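Brotico Two-Arm Tabletop Cell

Lease or purchase. Ships from the Clarkix warehouse. Prices and lead times on this page apply to orders placed from 1st September.

Overview

The Brotico is a pair of robot arms mounted on a shared white tabletop inside a light-colored enclosure. It is built for labs and product teams that want to record and replay two-handed tasks with ordinary household objects. The cell comes assembled. You set it on a level floor, connect power and one network cable, and run the alignment routine from the desktop software.

Each arm is driven separately and carries its own gripper. The two arms can reach the middle of the table and overlap there, so an object can be passed from one to the other. The enclosure walls are plain and pale on purpose. Customers told us that posters, windows and people walking past were causing trouble for their cameras, and the walls take care of most of that.

What it is used for

Most of our customers run tabletop tasks: sorting, folding, packing, setting out dishes. The breakfast set is the task pack we get the most questions about. It has a placemat, a plate, a mug, a fork, spoon and knife, a tray, several kinds of bread and a pair of metal tongs. The basic exercise is to serve a bread item from the tray onto the plate using the tongs. Tongs are harder than they look. The gripper has to hold them at a usable angle, close them enough to lift a roll, and not crush it.

The tray order can be changed between runs, and so can the item that gets served. Software presets cover the common layouts and you can save your own.
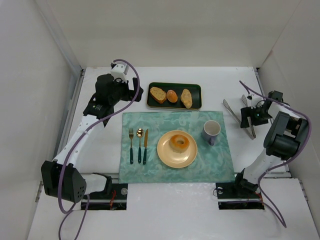
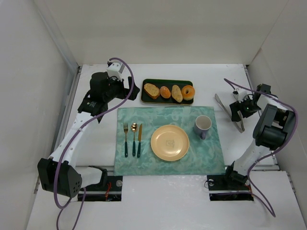 Breakfast set on the Brotico, with the tongs to the right of the placemat. First photo: doughnut on the plate. Second photo: plate clear, four bread items on the tray.

What is in the box

Tabletop with side rails, enclosure panels already fitted
Left arm and right arm, each with gripper and base plate
Cable set, purple, with one spare
Controller and power supply
Desktop software, one seat
Tool kit and printed setup guide
Two sets of replacement finger pads

Task packs are sold separately. The breakfast set can be ordered with the cell or added later.

Setup

Plan on two people for unpacking. The cell is heavy and the panels mark easily if they are leaned against something. Leave enough room behind the enclosure to reach the power switch.

The base plates are fixed at the front of the table and should not be moved. If a screw works loose, tighten it with the driver in the tool kit and run alignment again. Leave slack in the cables. They need to travel with the arm, and a cable tied down too tightly will pull at the wrist when the arm reaches toward the back. This is the most common support call we get.

Alignment takes around 50 minutes the first time. After that it is a short check at the start of the day.

Recording and storage

The standard license stores up to 2000 runs on the controller. When it is full, the software asks you to export or delete before it will record again. Runs are saved with arm positions, gripper openings and a text label that you type in. You can add cameras of your own; the mounting pattern is in the setup guide.

Labels can be edited after recording. Batch editing was added in the May update and works on the whole library or on a selected folder.

Care and cleaning

Wipe the tabletop with a damp cloth. Do not spray cleaner inside the enclosure. If you use real food, clear crumbs out of the side rails at the end of each session. Replace finger pads when the surface looks shiny or when the grippers start to drop smooth objects such as cutlery handles.

Service

The cell has a two-year warranty on the arms and controller. Finger pads and cables are wear parts and are not covered. Repairs are handled by Brastus, our service partner. They reply to support tickets within 48 hours and can ship a replacement arm while yours is being looked at. An extended plan is available at checkout.

Compatible products

Sopacua teaching handles, for guiding the arms by hand
Sopacua foot switch, for starting and stopping a recording
Brotico folding pack, with towels and small garments
Brotico packing pack, with boxes and pouches

The older Sopacua handles with the round plug need an adapter, part of the handle upgrade kit.

Ordering

Add the cell to your cart or ask for a written quote. Schools and public labs can pay by purchase order. Delivery to a loading dock is included in the price, and inside delivery is extra. For lease terms, send us your location and the number of cells you need.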